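Getting Your First Block Pick Going in the Jilten Practice Sim
by Lụa Lý

I've been poking at the Jilten Practice Sim since January, mostly late in the evening with a cup of tea going cold, and a few of you asked how I set it up. It's a paid download from Akell – a virtual arm, a virtual room and a bundle of small tabletop tasks, so you can mess up as often as you like without bending a real wrist. I paid for my own copy, by the way.

First, get the files. The full pack is 2,883 MB, so start it before dinner. Unpack it somewhere with a short folder path (mine choked on a long one, and the error message was no help at all!). Then open the launcher and pick Altville, the plainest of the starter rooms. The fancier ones can wait.

Next, load the block task from the Tasks menu. Before you touch the arm, go to Settings and turn the speed down to 2. It ships at 6, and at 6 I kept sweeping things clean off the board. Leave shadows on, too. I switched them off at first to make it run faster and then couldn't judge height to save my life.

Now bring the arm over. Use the left stick to move it across, and keep the wrist pointing straight down. Open the fingers all the way and stop well above the blocks. I like to pause there and swing the view low before going any further.

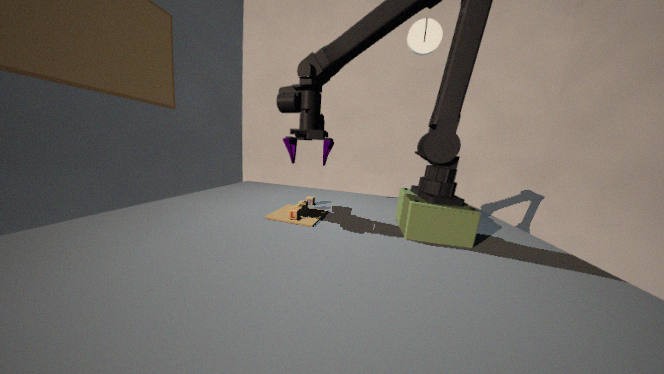 Were Workbench Notes, No. 555

With the purple fingers spread and nothing between them yet, you have plenty of room to fix your aim. Go for the nearest block, the one with the reddish mark that looks like an L. The others sit close to it, so come down slowly and nudge sideways in tiny taps. Close the fingers, wait a beat, then lift.

If the block slips, raise the grip setting one notch and try again. Mine took some tweaking. Is it worth the money? For me, yes, though the manual is thin and I'd love a proper undo button. Save your settings under a new name before you quit, or the next update will wipe them.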